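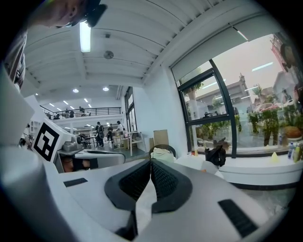 4. Setting up for a household or shop-floor chore trial

4.1 Scope

The procedures in this section apply to the Flutance two-handed demonstration kit and to the Prekach fixed-arm station that replays the recorded tasks. They are intended for supervisors who must determine whether a given chore is suitable for machine operation at the present time. Clearing a table, folding a cloth and restocking a shelf are treated as separate chores and must be assessed separately.

4.2 Current capability

Supervisors should hold modest expectations. In the trials conducted at the Clostden site up to December, the station attempted 421 tasks. Rigid items placed on a level surface were handled with few interventions. Cloth, soft bags and clear bottles accounted for more than 58 of the recorded stoppages. No chore has yet been approved for unattended operation.

4.3 Preparing the work area

1. Select a room in which the demonstrator can reach every item without stepping over cables or furniture.

2. Lower the blinds if direct sunlight falls on the work surface. Strong reflections in window glass may be mistaken for objects.

3. Confirm that the marker on each gripper is clean, flat and fully visible. Replace any marker with a lifted corner.

4. Wipe the finger pads with a dry, lint-free cloth. Do not use solvent.

5. Open and close each gripper 18 times and check that the pads meet evenly along their full height.

CAUTION: Keep fingers, sleeves and lanyards away from the jaws while the grippers are being closed.

4.4 Recording a demonstration

1. Hold one gripper in each hand at chest height and wait for the ready tone.

2. Perform the chore at half the usual pace. Pause briefly before each grasp.

3. If an item is dropped, complete the recording and mark it "D" in the log. Do not delete it.

4. Return both grippers to the starting position and wait for the closing tone.

NOTE: Other persons may remain in the room during recording, but they should not enter the reach of the demonstrator.

4.5 Assessing the result

A chore is rated Assisted when the station completes it with no more than one intervention per cycle. All other results are rated Manual. The rating Independent is reserved and must not be entered without written authorization from Danilo Bautista, Nigam Program Office.

Error code 445 indicates that a marker was lost during replay. Repeat steps 3 to 5 of section 4.3 before restarting the station.

Section revised June 6, 2022.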